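Does randomizing the tabletop between episodes really help, or am I wasting operator time? 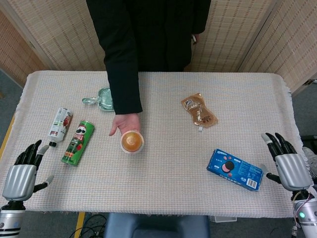
Posted by tablecloth_tuning in Manipulation and Learning — edited once, November

We collect teleoperated demonstrations on a two-armed humanoid with five-fingered hands. The task is simple to state: an instruction names one object, and the robot picks it up and hands it to the person across the table. The objects are groceries and snacks. On the cream tablecloth at the moment we have a Pringles can and a white bottle lying on their sides, an Oreo box, a brown squeeze pouch, a lidded cup of orange jelly and a small green glass dish.

Our protocol comes from an internal write-up at Mallura, where I work. Between episodes a person rearranges the objects by hand, and the operator doesn't start until that person's hand is clear of the table. We have 871 episodes recorded this way. The reset takes longer than the pick in most of them.

My lead wants to know if we can drop to a fixed layout, or a handful of fixed layouts, and spend the saved time on more episodes. I trained one policy on a subset where the layout barely changed and one on a same-sized subset with full rearrangement. On the fixed layout they came out about equal. On new layouts the first one reached for the place where the can used to be and closed its fingers on cloth. The second did better, but it still confuses the pouch with the box when they are close together.

I only have 2 training seeds per condition, so I don't trust the size of the gap. What I'd like to know:

Is there a middle option between fixed and fully random that people have tested?
Does orientation matter as much as position? Cylinders on their sides are a different grasp from cylinders standing up, and we get a lot of the first kind.
Should the person's arm be in the recorded data at all? Right now we trim it.

The setup is otherwise constant. Same cloth, same folding screen behind the person, same head camera.

grellham_bench
Accepted by the poster

Keep the rearrangement. What you saw with the fixed subset is the usual result. If the can is always in one spot, the policy can get a low training loss without looking at the can.

There is a middle option and we use it at Grellham. Generate the layouts ahead of time and print them as a sheet. Each line gives every object a cell on a coarse grid and one of a few orientations. The person doing the reset reads the next line and places things by hand, with no measuring. Hand placement adds enough small variation inside each cell. We run each layout for 10 episodes with a different target object named each time, repeating targets as needed, and then move on. Most of the reset cost goes away. You only have to put back the object that was picked up.

The other thing this fixes is human habit. People who are told to be random aren't. Ours kept putting boxes on the right and cylinders on the left, and the policy learned that. Plot your object positions over all the episodes before you collect any more. If the can is nearly always on one half of the table, you have the same problem in a weaker form.

On orientation: yes, it matters, and I would treat it as a separate factor. A can on its side needs the wrist turned to match its axis, and a policy that has only seen two or three angles will pick the closest one it knows and push the can away. Sample the angle on purpose. For standing versus lying, decide if you need both. If you do, split them evenly.

For the pouch and the box, add more layouts where they are neighbors and swap which one is named. Extra episodes with them far apart won't help with that.

More seeds would be good before you report the gap to anyone. Evaluate on layouts written down before training starts, and use the same ones for every policy.

atatport_user

We just use a fixed layout and it works fine for us. Depends what you need.

iwasaki_arm_notes

I disagree with part of the accepted answer. Running ten episodes per layout is fine for cost, but those episodes are not independent, so don't split them between training and validation. Split by layout. We made that mistake on the Iwasaki cell and our validation numbers looked much better than the robot did.

On the arm question: trimming is right for the reset. But your task ends with a handover, so the person's hand has to be in the data at that stage. What you don't want is a hand that shows up at the start of an episode next to the target, or the policy will learn to follow the hand. Have the person step back from the edge before each start, and check the first image of every episode by eye. It's dull work but it goes quickly.

I would also change the tablecloth for part of the data. A constant background is one more thing to overfit to, and a second cloth is cheap.

Comment from tablecloth_tuning

Thanks. I plotted the positions as suggested and the cylinders are mostly on the left. We will try the printed sheet for the next batch and split by layout.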